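Why Do Some Things Shine?

Have you ever noticed that light loves to play tricks on the things around your house? It zips along in straight lines until it bumps into something, and then it bounces off again, a bit like a ball in the Fodton playground. When light hits something very smooth, most of it bounces away in the same direction, and your eye catches a bright spot. Grown-ups call that spot a glare!

Now think about crinkly plastic. Every little wrinkle is a tiny slope, and each slope sends the light off somewhere different, so you get lots of silvery glints with dark folds in between. Wood and dull green plastic are gentler, and they give back a soft, spread-out kind of light.

Try it yourself one afternoon. Find 4 things at home, turn each one slowly near a window, and watch where the bright bits go.
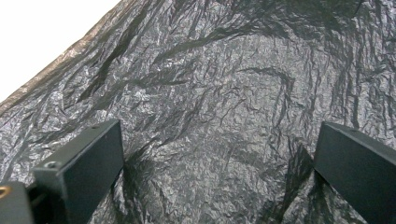
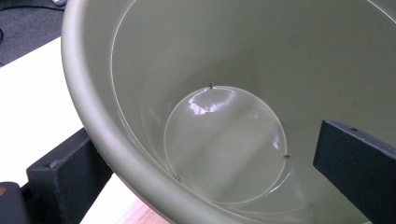
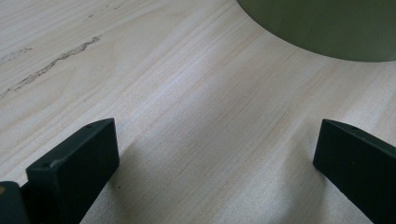 Top to bottom: crinkled black plastic, the inside of a green pot, and pale wood with its grain showing.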